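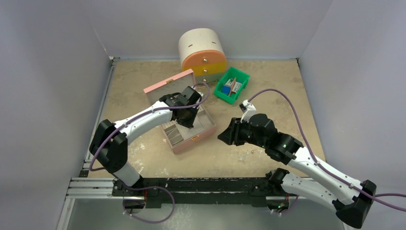 Listeck Tabletop Chores

Listeck is a set of recordings of two robot arms doing small tidying jobs on a table. It was put together to answer a plain question: can a pair of arms do simple household chores yet? For most of the jobs in this release, the answer is "sometimes."

Contents
400 episodes in total
200 with the jewelry box
200 split between the drawer unit and the green bin
3 task families: open and close, put away, take out

Setup
Two arms on a shared front rail, walls on three sides of the table, one fixed camera. Objects are moved between episodes, so don't rely on their positions.

Labels
Each episode is marked done, partly done or failed. A lid left half closed counts as partly done. Dropped items count as failed, even if the arm picks them up again.

Known problems
Small knobs are hard to grip and many drawer episodes end early. Cables sometimes hide the gripper. The Gusano loader skips the last step of an episode if it is shorter than 3 seconds. Use the Miranda loader for those.

Not covered
Laundry, dishes, anything with liquid. Shop-floor jobs are in a separate set, Emitz, with its own README and label rules.

Changes
February: failed episodes relabeled, folder names shortened.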